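Re: [smallholders] Khaki Campbells or runners for a wet plot?

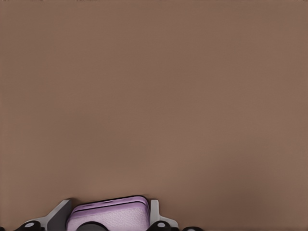 Hello Latrice, and hello everyone else who's been quietly reading along (I know you're there!)

Sorry to be slow with this. We had the fence down at the bottom end and I've been out with a mallet every spare hour. Anyway, ducks.

On March 2, 2022, Latrice Van Dusen wrote:

> Hi all,
> We've taken on a bit of ground just outside Falwood, half of it soggy
> from autumn to spring, and I'd like to start with ducks instead of hens.
> I can't decide between Khaki Campbells and Indian Runners. Eggs matter
> more than meat. We have a small pond but it dries up by June most years.
> Do they need proper water all year? And what are people feeding? The man
> at the feed shop tried to sell me Follora and it's not cheap.
> Latrice

I've kept both, and for eggs I'd go for the Campbells every time. My best girl gave me 300 in her first full year and I was giving them away to anyone who stood still. The runners laid well enough, but they were a flighty lot and went off lay for a fortnight if I so much as wore a different coat. They are lovely on slugs though, I'll give them that, and they don't make half the mess of a wet corner that a heavier duck does.

Don't fret about the pond. Mine have never had one. They need water deep enough to get their whole heads under, so they can clean their eyes and nostrils, and an old washing-up bowl will do that. In summer I put out a child's paddling pool and tip it over the rhubarb when it gets disgusting (daily, in a warm spell). Keep the water well away from the house or your bedding will be soup.

Feed: I had mine on Follora for one winter and they did fine, but they did just as fine on the plain layers' pellets from Rosenthal, so that's what I buy now. What you mustn't do is put ducklings on any old chick crumb. They need more niacin than chicks do and you can end up with bad legs. I stir a bit of brewer's yeast into theirs, damp it down, and they go at it like pigs.

How many are you thinking of? I started with 9 and that was plenty for the first year, with one drake among them. Two drakes and you'll have trouble, especially in spring.

One thing I would spend money on is the house. Low and wide, big door, loads of air at the top, and a ramp with hardly any slope, as they're hopeless on steps. Shut them in every single night. Mavis Greenberg lost most of a flock to a fox one dusk when she was late back, and she's far more careful than I am. She has a Fisik door on a timer now and swears by it, though she still goes out with a torch to check for stragglers.

Oh, and Campbells are dreadful sitters, so if you want to hatch your own, borrow a broody hen or an incubator. Twenty-eight days, give or take one.

I'll have eggs for hatching again once mine have settled down, if you'd like some. Drop me a line off list and bring your own boxes!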